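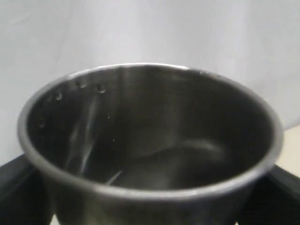 What pH did the second madder bath end up at before the wool went in?

6.8 on the meter, after the chalk. The tap water at Plivolthorpe comes out softer than what we had at the old place, so the recipe in the front of the book needs more chalk than it says. I've pencilled the new amount in beside it.

April, dye bench, started 9.40 am

Carrying on with the reds for the Samarakoon sample cards. They want a brick colour, a coral and something close to the old rug fragment. The brick we can do already. The coral is the trouble, it keeps drifting to orange.

Wool is the Vomness two-ply, scoured last week and mordanted with alum at 14 per cent weight of fibre, cream of tartar at 3 per cent. Skeins stayed damp in the lidded tub over the break and smelled fine. Total dry weight for this batch 237 g, split over three skeins of slightly different weight. Tags are knotted string, one knot, two knots, three knots, because the ink on the plastic tags came off again.

Madder is the chopped root from Foston, new bag. It is coarser than the last one and paler at the break. Soaked overnight in cold water, poured off the first water (yellow-brown, kept in a jar for the fawn trials), then soaked again in warm. Ground the soaked root in the old blender. Half of it went through well and the rest needed a second go.

Bath A: no chalk. Brought up slowly to 60, held an hour. Colour of the one-knot skein on coming out was a flat orange, much the same as last time. Rinsed and hung in the passage.

Bath B: chalk added. Same heating. Two-knot skein came out noticeably redder, and it held through the first two rinses with not much in the water. Under the window it reads as coral. Under the bench lamp it goes browner, so whoever matches these against the card should do it by the window before lunch.

Bath C: chalk as B, but I let the temperature get away while I was on the phone. Meter read 74 when I got back to it. Three-knot skein is duller and has a brown cast. I'd call it a decent colour but it isn't on the list. Labelled it and put it with the spares.

Second dip for the one-knot skein in what was left of B, 11.15 to 12.30. It picked up some red but stayed a shade behind two-knot. Might be the right way to get a graded set if Samarakoon ask for one later.

Notes on the thermometer: the glass one and the probe disagree by 3 degrees at the top end. I used the probe for all figures above. The glass one should go back in the drawer until someone has checked it in boiling water.

Bleeding test, afternoon. Snipped a short length off each skein, plaited it with undyed wool and cotton, warm water with the neutral soap, half an hour, squeezed out and laid on blotting paper.
One-knot: faint orange on the cotton, nothing on the wool.
Two-knot: clean.
Three-knot: faint pink on both. Rinsed it again and will repeat.

Light test strips are cut and wound on card with half of each under foil. South window, top shelf. Please don't move them to get at the catch.

Stock: alum is down to the last 11 scoops, enough for one more batch this size. Chalk fine. Cream of tartar low. Need more muslin as well, the last piece tore when I squeezed the root out and I had bits of madder through the one-knot skein that had to be shaken out when it dried.

Spent root from A and B is spread on newspaper by the back door to dry. I want to see if it gives anything worth having on silk, so don't compost it yet.

To do next: repeat B on a full-size skein at the same chalk, keep it under 65 the whole way, and try a short iron dip on a bit of the spare for the rug colour. Fawn jar is on the second shelf with the lid loose.

Packed up 4.20 pm.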